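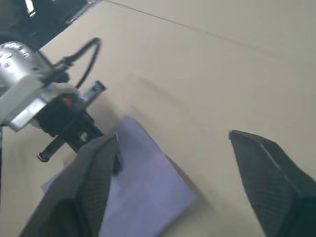 A pale lavender cloth on a beige tabletop.

My aunt left me her napkins, and with them a problem. Cloth napkins ask to be folded, and I come from a long line of stuffers. We open the drawer, we push, we lean on it with a hip.

The advice business has no patience for people like me. A store in Doltstead will sell you a folding board for more than I paid for my first bicycle, and Pusix magazine ran 325 words on the correct corner. I read all of them standing up, next to the drawer.

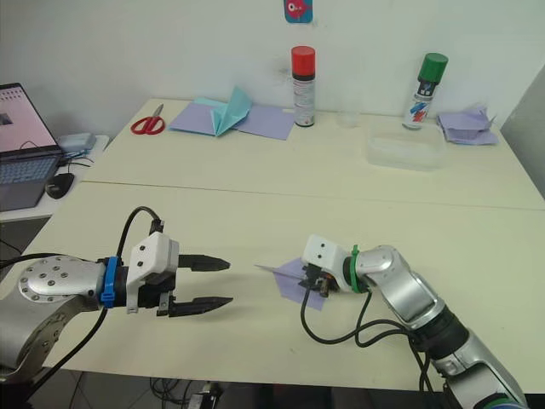
My neighbor Huia Bright folds everything, dish rags included. She says it calms her. I have seen her refold a guest's work while the guest was still in the room, and she did look calm — the guest less so. 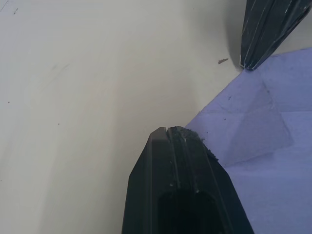 3 min read

What bothers me is the moral tone. A creased napkin has never hurt anyone. It goes on a lap, catches soup and spends the evening under a chair. I own five good ones and have yet to lose a friend over the state of them, though I did lose one over a borrowed ladder.

So I fold for company and stuff the rest of the year. My aunt ironed hers every July, in the heat, and complained the whole time.

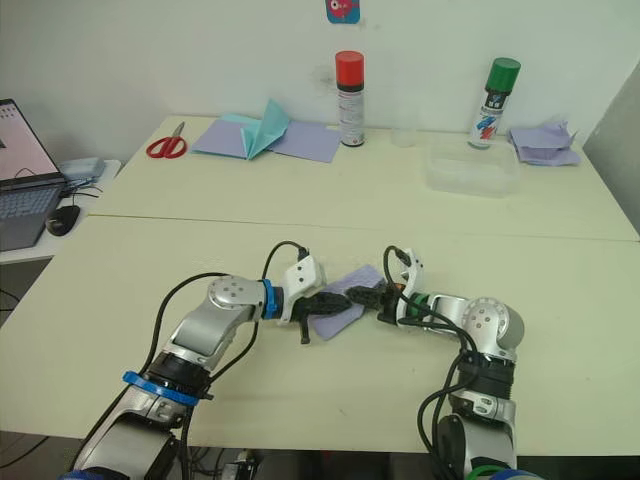 A word for the ironers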